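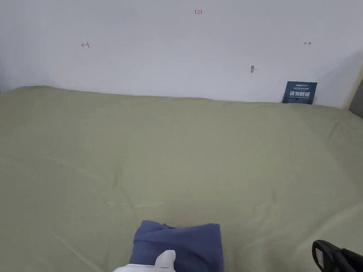

Search posts
Search

4 min read

1/ Big week on the cloth folding stack, so I'm going to post way too much about software. Topics: timestamps, a planner that finally knows when to shut up, and a replay viewer I've wanted for two years. Mute me now if you only like hardware!

2/ Quick background. Our policy is trained on head view demos of people folding small stuff with a hand-held gripper. 923 demos in the current set. Everything that turns raw recordings into training data goes through a pipeline we call Kestetti, and Kestetti is where I live.

3/ First fix: time. Camera frames and gripper width were logged by two separate processes, each with its own idea of "now." We were lining them up by arrival time. On a busy machine the width signal slid late, so in training the fingers looked like they closed after the cloth had started moving. The policy learned to close late. Of course it did!

4/ We now stamp both streams at capture from one clock, then interpolate width to each frame time. For the old recordings I estimate the offset per session by matching finger motion in the video against the width curve. It worked on all but 20 demos. I threw those out and I don't miss them.

5/ Retrained with zero other changes. Same network, same seed, same everything. The late close is gone. I sat there on Tuesday grinning at a gripper width plot like it was a baby picture.

6/ Next, perception. Folded cloth on bedding is a lovely, horrible problem. Soft thing on soft thing, with wrinkles in both. Our old segmenter loved to call a crease in the sheet the edge of the towel, and then the grasp point ended up out on the mattress.

7/ What helped most was boring. We stopped asking for one mask and started asking for several, with a score on each. If the top masks disagree about where the edge is, the planner gets told so. Before, it got one confident wrong answer and ran with it.

8/ Depth is less help here than you'd hope, by the way. Two layers of thin fabric and a ripple in a fitted sheet can be the same height in our sensor's eyes. Color does more of the work for us, and when color is close, you want to look from a second angle.

9/ Which brings me to the planner! It's called Trimava (no, it doesn't stand for anything). It used to replan on every new frame. Sounds responsive – in practice the target jittered between two folds and the arm hovered there, shivering, like it was scared of the laundry.

10/ Now Trimava holds a target until one of these happens: the masks change by more than a set amount, the grip is lost, or a timeout runs out. Otherwise it commits. The shivering stopped the same afternoon. The whole change is 245 lines and most of that is tests.

11/ Control side, smaller but I'm fond of it. Pressing into a mattress is strange because the surface gives. Our contact check was tuned on a tabletop, where force jumps fast. On bedding it climbs slowly, so the fingers kept sinking and took a bite of sheet along with the cloth.

12/ New check looks at the slope of the force and how far we've traveled since first touch, together. If you've gone deep and the slope is still gentle, you're in mattress country – stop, lift a little, close. It still grabs sheet now and then, mainly on thin stuff. Working on it.

13/ OK, the viewer. It's called Vundska and I love it. Left side is the video, right side is every signal we log, one scrubber for both. Click anywhere on the width curve and the video jumps to that moment. You can lay two demos on top of each other, too.

14/ My favorite bit is the "why" strip along the bottom. Every time the planner changes its mind, it writes a short reason and Vundska shows it as a tick. Hover and read it. I found a sign error in a transform in ten minutes flat that had survived three code reviews. Two of those were mine.

15/ Loading was painfully slow at first because it decoded the whole video up front. Now it builds a small index on import and decodes only what's near the cursor. The longest session we have, 516 seconds, opens before I can reach for my coffee.

16/ Someone asked what we use to sync recordings to the office in Kolář. A script, a checksum file, and a second checksum after the copy. If they don't match, the session doesn't enter Kestetti at all. Please do this. A half-copied video will train just fine and make you doubt everything.

17/ Still open: regrasp after a slip (we detect it, we just don't do anything smart yet), and a better score for "is this fold any good?" Corner distance is a bad measure for anything that isn't a neat rectangle. If you've got a favorite metric for lumpy fabric, reply, I want to read it.

18/ Planning to clean up the offset estimator and put it out in October. It'll be the script and a short readme, plus a couple of sessions to try it on. Back to the regrasp branch now, tests are red.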